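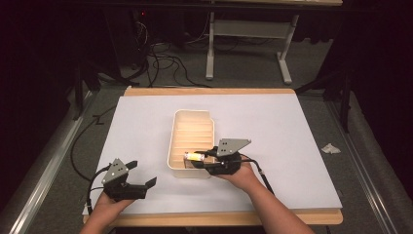

Tray work with the hand-held grippers, right jaws closed on a small cylinder at the lip of the tray.

Gripper fault: right-hand unit dropping its width signal

Users of the Eto hand-held grippers should read this before booking more bench time.

Between December and the end of last month, 244 of 1,252 recorded tray tasks were rejected at the checking stage. In most of them the jaw width for the right gripper froze partway through a grasp and held its last value until the jaws opened again. The video from those runs looks normal. The fault only shows when the width trace is plotted against it, and the Plomumum import script was not doing that check by default.

The cause is the cable at the rear of the right gripper. With the forearm reaching across the bench, the cable pulls sideways on its connector and one conductor loses contact. Seven cables were tested on the meter while being flexed by hand. Four failed, all within a few centimetres of the plug. Left-hand cables have so far passed.

There is also a safety matter. On two occasions the signal came back with a false reading while the session was being replayed on the Oei arm, and the arm closed at full speed on an object it was meant to release. The object was crushed. There was no injury, but the guard had been left open on the second occasion and the operator was within reach.

Until further notice:

Replay on the Oei arm is limited to quarter speed, guard closed.
Right-hand cables are to be taped to the forearm with a slack loop at the plug.
Flex the cable at the plug before each session and watch the width reading. If it jumps, stop and tag the cable.
Keep floor cables clear of the operator's feet.

Replacement cables with a moulded strain relief are on order from Lorden. The import script now flags any width value that stays flat during a grasp. Rejected runs are being kept in a separate folder and should not be used for training.

Notice issued 11/03/2020. Report further faults through the bench log, with the cable number.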